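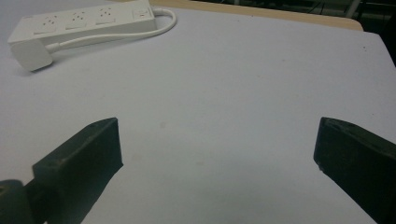
Skollorcombe Library Foundation Awards Grants to 54 Community Reading Programs

SKOLLORCOMBE, August 21, 2019 — The Skollorcombe Library Foundation today announced the recipients of its annual Community Reading Grants. Awards will go to 54 programs serving children, working adults and older residents across the county, with the first payments to be issued in October.

The grants support reading programs that take place outside the regular hours or walls of a public library branch. Recipients this year include after-school reading clubs, evening classes for adults returning to education, a bookmobile route and several programs that bring large-print books to residents who are unable to travel.

"Our branches do a great deal, but many families in this county live a long bus ride from the nearest one," said Sidra Baloch, executive director of the Foundation. "The programs we are funding this year meet people where they already spend their time, in school cafeterias, church halls and apartment lobbies. We were very pleased with the quality of the applications."

Grants were awarded in two categories. Starter grants are intended for programs in their first or second year and may be used for books, shelving, printing and room rental. Continuing grants are open to established programs and may also be applied to staff wages. No program may hold a grant in both categories in the same year.

Among the recipients is the Galler Street Reading Room, which will extend its opening hours to five evenings a week and add a homework table for middle school students. The Reading Room has operated from a former shoe store since it was established by parents at the neighboring elementary school. Its lending shelf is open to any resident of the county, and no library card is needed.

The Myung Center for Adult Learning will use its grant to offer a second evening class in basic reading and writing. The Center has kept a waiting list for the class since last fall. Students meet in small groups and work with everyday material such as lease agreements, medicine labels and letters from school, along with short fiction chosen by the group.

The Foundation will also continue its support of Fliva, a shared catalog that allows small community collections to list their books in one place. Programs that receive a grant may join Fliva at no charge, and training will be provided by Foundation staff before the end of the year. A reader who finds a title in the catalog may ask for it to be sent to any participating location — including the library's own branches.

Each starter grant recipient will also receive a set of 100 children's books, selected by librarians in the county system. The sets include picture books, early chapter books and a number of titles in Spanish and Korean. Programs that serve only adults may exchange the set for large-print titles or audiobooks.

Funding for the Community Reading Grants comes from the Foundation's endowment, the annual spring book sale and gifts from individual donors. The Foundation received gifts from 300 households during the past fiscal year.

Applications were reviewed by a panel of librarians, teachers and past recipients. Panel members did not score applications from organizations with which they have a connection. Written comments are available on request to every applicant, including those who were not selected this year.

A full list of recipients is posted at the front desk of each library branch. Guidelines for the next round will be published in the winter, and an information session for new applicants will be held at the main library.

About the Skollorcombe Library Foundation

The Skollorcombe Library Foundation is a nonprofit organization that raises and distributes private funds in support of public reading in Skollorcombe and the surrounding county. It works closely with the county library system but is governed by its own board of directors.

Media Contact
Office of Communications
Skollorcombe Library Foundation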